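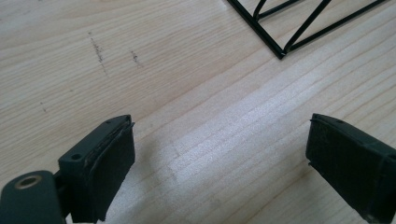 Hand unit 2 over the bench, wire frame at upper right. Note the edge of the left pad.

From: Unai Rivas
To: gripper-maint list
Date: 21 Mar 2019
Subject: Re: Pad wear on the hand units, when to replace

Replying to the Bromby message, quoted in part below. The picture is from our unit 2.

> We have two of the hand-held grippers and one has started to
> drop thin parts. Wire and rod mostly. Blocks and cups are fine.
> The pads look okay to me from the front. Is there a rule for
> when to change them? The Josero sheet says 500 hours, but we
> don't log hours. Also, can you put a new pad on top of the
> old one? We are short on fingers and I don't want to wreck a
> pair scraping them.

We don't go by hours either. I log closes, and unit 2 is at 1,114 on this pair of pads. The last pair came off well before that, but they had been used on rough castings and these haven't.

Looking from the front won't tell you much. The face can be scuffed and dusty and still hold fine. Look at two other places. First, the long edge of the pad on the side that meets the part. On our left finger it has gone slightly irregular and frayed. A block covers enough of the face that you never notice, but a thin rod can sit right on that edge and roll out. Second, the top, where the pad meets the plastic. You can see a thin line there in the picture. A line by itself is normal, since the pad is a separate layer. Try a fingernail in it. If the nail goes under, change the pad.

Please don't stack pads. We tried it in August on the Calvo fixture. The fingers no longer closed parallel, and the top pad crept down under load until it hung past the tip. It also throws off your closed position, so anything that reads width from the unit will be wrong.

To get an old one off without hurting the finger:

Take the finger off the unit first. Don't scrape with it mounted, you will end up pushing on the pivot.
Warm the pad with a hair dryer on low. A heat gun will soften the plastic.
Lift one top corner with a plastic scraper and pull slowly, back along the face.
Rub off the leftover glue with a cloth and isopropyl. Let it dry.
Sand the bare face lightly with 300 grit and wipe it again.
Stick the new pad from the top edge down. Clamp it overnight between two flat pieces of scrap.

Trim after clamping. I use a new blade and cut from the pad side toward the plastic. Cutting the other way lifts the edge you just glued.

Before the finger goes back on, check the bore at the mounting end for grit and turn it on the pin by hand. It should move freely with no side play. Then close the unit on nothing, zero it, and close it again to see that it comes back to the same number.

For a test piece I use the black wire frame in the picture. Pick it up by a single rod, hold it level, and tilt the unit both ways. If the rod turns between the pads, look at the edges again before you blame the spring.

One thing I don't have an answer on: the Aduvby pads are a bit thicker than the Josero ones and cost less. Has anyone run them on these fingers for more than a few weeks? I would like to know if the zero holds.

Unai Rivas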